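Answers from Halima Temba, who has repainted more than 80 rental rooms in Ornville.

## Does "one-coat" paint cover in one coat?

Rarely. I've tried 2 brands that swear it does, and I bought a second can both times. 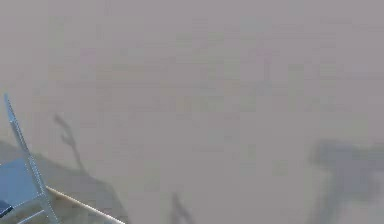 ## Is the $200 primer from Urquijo worth it?

I doubt it. The store says it seals anything — ask them to put that in writing. Plain primer did fine in my Idthorpe rooms.

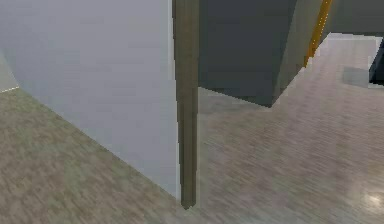
Pale colors are sold as making a small room feel bigger, and I don't buy it. What they do is show every bad edge. With a pale bluish-gray wall, the line where it meets the floor is what people notice, so spend your time there with a good brush.

## Can I skip washing the walls?

You can. Pendo Makokha did, and she's still peeling tape and paint off together.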